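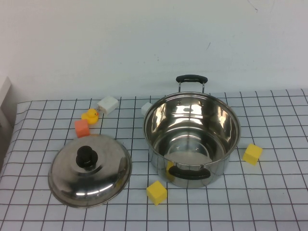
Do you really need the expensive pot?

I've read the Botum leaflet twice and I'm still not convinced that anyone needs a "lifetime" stockpot. Mine is plain stainless steel with black plastic grips and a lid with a knob. It boils pasta. So, I suspect, does the one costing £300.

The leaflet promises 2,000 uses. Who checked? Somebody in Lakeck with a clipboard and a lot of potatoes? I'll look again in the July sales, but I expect to keep my money.

48 shares | 6 comments

We use cookies. Accept | Manage settings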